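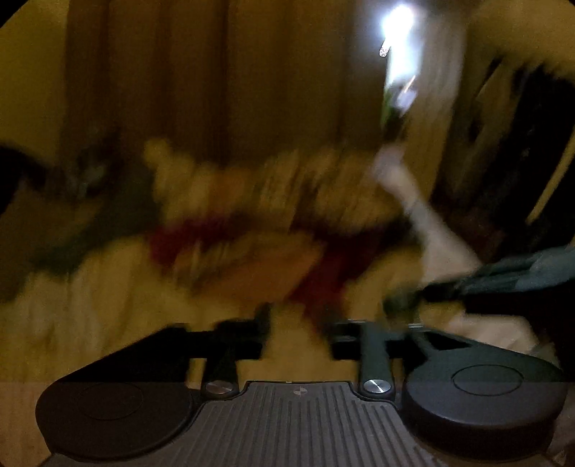

Prulska Hand-Held Gripper
Two-finger gripper with ribbed body plate, for recording by hand

The Prulska is the gripper we recommend at Arnmont when a customer wants to record household tasks by hand and later repeat them with an arm. It has two black fingers on a pivoting linkage, a gray ribbed plate between them, and a camera which looks over the plate toward the work. We compared it with the Fjeld, which many of you already own, and the results are written further down on this page.

What we looked at

Our test was made by Hadiza Akande and Cirilo Arellano. They wanted to know three things before we put the product in the shop: how the fingers behave with soft cloth, how much the joints loosen with use, and how the camera manages when the hand turns quickly. Blocks and cups are easy for almost every gripper, so we gave most of the time to bedding and clothes.

Cloth

The blunt fingertips are a good choice for thick bedding. You push them a little into a fold, close, and lift. With the Fjeld, which has thinner tips, Cirilo had to search longer for an edge, but on a thin pillowcase the Fjeld was the better one. If your work is mostly thin cloth, please consider this before you order.
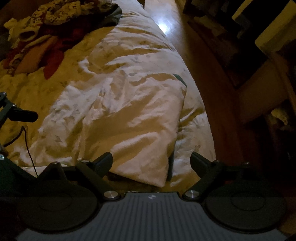 A duvet is also heavy for the wrist. Hadiza asked for a pause after each set, and she advises new operators to hold the elbow close to the body. She closed the fingers 1,000 times in total during the comparison. At the end the left joint had a small play, which went away when she tightened the screw with the key from the box. The Fjeld had no play, but its joints are stiffer from the first day.

Camera

The view is very wide and both fingertips stay inside it when the jaws are open. Fast turns give motion blur. The gripper itself remains sharp in the picture, but the room behind it becomes stripes, and such pieces are not much use for training. We ask operators to move slowly between two grasps — slower than feels natural. The Fjeld camera has the same weakness.

Which one to choose

Take the Prulska for duvets, towels, blankets and thick clothes. Take the Fjeld for thin cloth and small hard objects. Both can be used with the Vatasden controller, and changing from one to the other needs a new calibration.

Details

Fingers: 2, blunt tips, black
Body plate: gray, ribbed
Maximum opening: 74 mm
Controller: Vatasden (sold separately)
In the box: gripper, cable, key for the joint screws, printed guide
Spare fingertips: available from June

Questions about orders go to Lucimara Lins. For calibration and repairs please write to Suleiman Obi, and include the serial number of your unit.

Page updated 2018-03-23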